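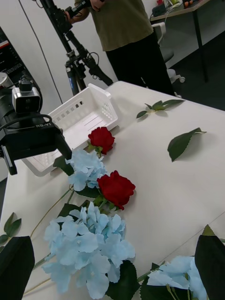 第4回 見本を集める：双腕操作における実演データの収録

模倣学習の論文では、データ収集の記述はたいてい三行で終わる。「熟練者による実演を収集した」と書いてあったら、その三行の裏に誰かの春が丸ごと埋まっていると思って読むこと。今回の講義はその三行の中身を扱う。題材は、造花を種類ごとにトレイへ分ける双腕課題、課題名Cosachである。手首カメラの映像では、左右の黒い指のあいだに赤いバラと淡い青のアジサイが入り、その向こうに反対側の腕まで見えている。学習器が受け取るのはこういう画素の並びであって、「花を分けたい」という人間側の事情は一画素も含まれない。事情のほうは、見本の本数と質でどうにか伝えるしかない。

4.1 課題を一文で書く

収録を始める前に、課題を一文で書く。Cosachの場合は「バラを右のトレイへ、アジサイを左のトレイへ入れる」。簡単そうに見えるので、初回の班はだいたいここを飛ばし、昼過ぎに次の問いで揉める。

・茎がトレイの縁からはみ出していたら成功か
・ばらの葉（ローズではなく、ばらけたほうの葉）は片づけるのか
・左腕で届くバラを右腕で取ってもよいか

本講義での答えは順に、花の部分が入っていれば成功、葉は放置、腕はどちらでもよいが一つの試行の途中で気まぐれに替えない、である。異論は認めるが、収録が始まってからの異論は認めない。仕様を途中で変えたデータは二つの課題の混合物で、学習器はその平均を律儀に覚える。平均的な答えは、往々にしてトレイとトレイの中間に花を置く。

4.2 初期配置
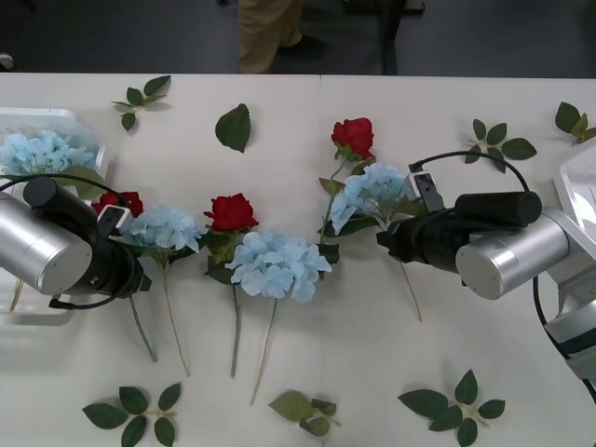 図2　俯瞰カメラから見た卓上。左のトレイにアジサイが1本入っている。

花の置き方は毎回変える。「適当に散らして」と人に頼むと、人は驚くほど同じように散らす。きれいに並べたがる人もいれば、茎の向きを全部手前に揃えてしまう人もいる。配置表を先に作り、位置と向きと重なりの有無を指定しておくこと。表は退屈だが、退屈でない配置表を見たことがない。

茎の重なりは必ず含める。花の頭だけ見ると離れているのに、茎が隣の花の下をくぐっている、という配置が一番よく効く。引き抜くと隣がついてくるからである。運用時に起きることは収録時にも起こしておく。

散らばった葉は外乱として残す。どの葉も課題には関係がない。関係がないものを関係がないと教えるには、いろいろな位置に置いた例が要る。いつも左上に葉が一枚ある記録ばかりだと、葉は立派な目印に出世する。

4.3 試行の区切り

記録ソフトPivixでは、開始と終了をペダルで入れる。終了は「最後の花を離し、両腕が待機姿勢に戻った時点」。離した瞬間に踏みたくなる気持ちはよくわかるが、そうすると戻り方を一度も見せたことのない学習器ができあがり、花を置いたあと何をすればよいかわからず、そのまま考え込む。

長さはほぼ30秒を目安とする。慣れた操作者ほど速くなり、速い見本は見栄えがよいが、速度の違う見本が混ざると行動の分布が割れる。操作者を交代したら、その旨をメモ欄に書く。「同上」と書かない。上の行は、並べ替えると上でなくなる。 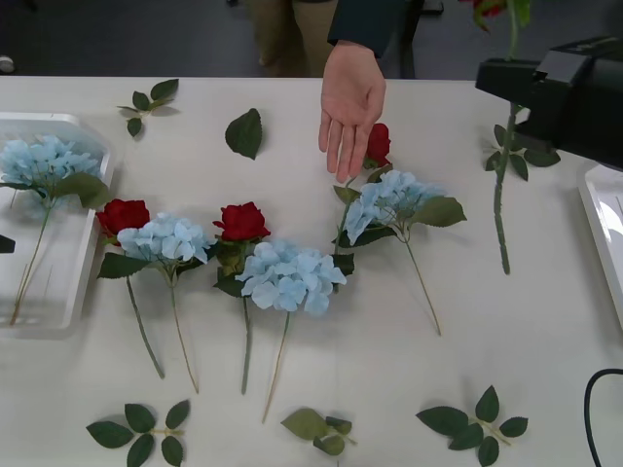 昨年度の受講者からは、失敗した試行を残すと悪い癖まで覚えるのだから、全部消したほうが早いのではないか、という意見が出た。早いのは確かである。ただし消す前に種類を分けてほしい。つかみ損ねてやり直し、最後は成功したものは「回復」として残す。落としたまま終わったものは「失敗」として別の場所に置き、学習には使わない。仕様の読み違いは「無効」。回復の例が一つもないと、学習器は最初の一回を外したところで人生経験が尽きる。

前年度版データセットVídalínの内訳を参考に挙げておく。

収録した試行　1,001
点検後に残した試行　802
学習に使った試行　622

減り方を見て落胆しないこと。点検で落ちた分の多くは、操作の失敗より時刻合わせの不備だった。操作者の腕前の問題なら練習で直るが、カメラと関節角の時刻がずれた記録は、どれほど見事な手さばきでも救えない。練習で上達した人ほどここで機嫌が悪くなる。

4.4 点検の手順

収録したその日のうちに行う。翌週に回すと、メモの「例のやつ」が何だったか、書いた本人にもわからない。

1．全カメラの映像を並べて先頭と末尾を見る
2．グリッパの開閉信号と、映像での指の動きを突き合わせる
3．両腕が近づく場面を通しで見る
4．ラベル（成功、回復、失敗、無効）を付け、迷ったら保留にする

3が一番時間を食う。俯瞰映像では、腕そのものが花を隠す。
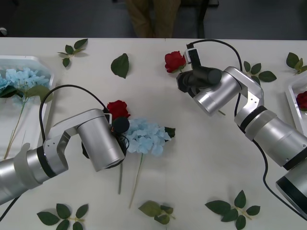 隠れている区間は手首カメラで補うが、手首カメラはつかむ直前に花で視野が埋まりがちなので、片方だけ見て判定しない。両方見てもわからなければ保留でよい。保留が多すぎる場合は、カメラの位置を先に疑う。動かしたら外部パラメータの校正をやり直し、動かした時刻をメモに残す。「少しだけ」動かした場合も同じ。校正のファイルに「少しだけ」という欄はない。

点検が済んだらLavov形式に書き出す。書き出し時に映像の間引きが既定で有効になっているので、切っておく。毎年一班はここで、半分のコマ数の立派なデータを提出する。

4.5 課題

各班で次の二点を提出すること。書式は自由、締切は次回講義の開始時刻。

（1）自分たちの課題の一文と、成功判定で揉めそうな点を三つ以上。揉めた記録があれば添付してよい。
（2）初期配置表。重なりを含む配置と、葉の位置を変えた配置を必ず入れる。

収録機の予約は4月分から受け付けている。午前9時の枠がいつも空いている。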